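4. Edge contrast and dark handles

4.1 Background to the kitchen task

Most advice on kitchens for people with low vision deals with the contrast between an object and the surface it sits on. A white cup goes on a dark bench, a dark board goes under an onion. The advice is sound as far as it goes, but it treats each object as one flat patch of colour. Pan handles, tap levers and drawer pulls have an edge that faces the light and an edge that doesn't, and in the home interviews (Section 2) people kept bringing this up without being asked. One woman in Eide told us she bought her kettle for the shiny line down its handle. She couldn't see the handle itself against the splashback, only the line.

We recruited 124 adults with moderate vision loss through the Eide clinic and two country outreach lists. Five withdrew before the kitchen task, four of them for reasons of transport. Those remaining sat at a bench under an ordinary ceiling fitting and reached for one handle at a time. The handles came from two ranges, Drolari (matte) and Basik (gloss), both in black. Half the trials used a black bench mat and half used a pale one. A reach was scored as an error if the hand closed on the mat or touched the wrong part of the handle first. Achari and Pappas scored each session separately and settled disagreements together afterwards.

After exclusions there were 3,952 reaches to analyse, of which 381 were errors. Errors were more common on the black mat, as expected. On the pale mat the two ranges could not be told apart. On the black mat the matte handles did worse, though the difference was smaller when the handle was turned so that one long edge faced the ceiling fitting.
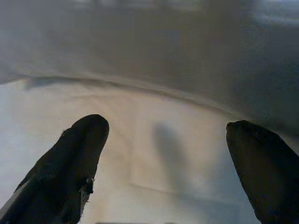
Matte finishes are sold to this group as a benefit because they cut glare, and several participants had replaced glossy fittings on advice. Our results suggest that the advice costs them something. A gloss handle keeps a bright line along its length at most angles, while a matte one keeps it only where an edge meets the light squarely. The left-hand form in Figure 1 shows the sort of cue we mean: its surface is matte black with faint dark-grey highlights along the upper edge, and near the bottom a thin pale grey strip runs along the outer left side. A strip like that is narrow, but it gives the direction of the edge, and direction was what participants said they needed before closing the hand. Those who reported using such lines made fewer errors on the black mat than those who said they went by overall shape.

We also tried adding the line by hand. Pultix edging tape in pale grey was run down one side of each matte handle and the black mat trials were repeated with a smaller group. Errors fell for most people in the group. Two participants found the tape confusing because they took it for a gap between the handle and the pan, and both did better once it was moved to the top face. Tape also lifts in steam. Venkataraman's follow-up visits in June found it peeling in most of the homes where it had been left on, usually at the end nearest the stove.

4.2 Limits

The lighting was fixed. Kitchens with a window behind the bench will behave differently, particularly late in the afternoon. We didn't test brushed metal, and we didn't ask participants to lift anything hot.

Comments (3)

Kusum Nautiyal
Did you record which hand people used? My clients with loss on one side turn the pan before they reach for it, so the lit edge changes every time.

Ashwin Venkataraman
We did, it's in the supplementary table. Turning the pan wasn't allowed in the task. I agree that's what people do at home.

Usha Devadiga
Nail polish holds up better than tape on my mum's saucepans. Pale grey or cream, two coats, and redo it when it chips.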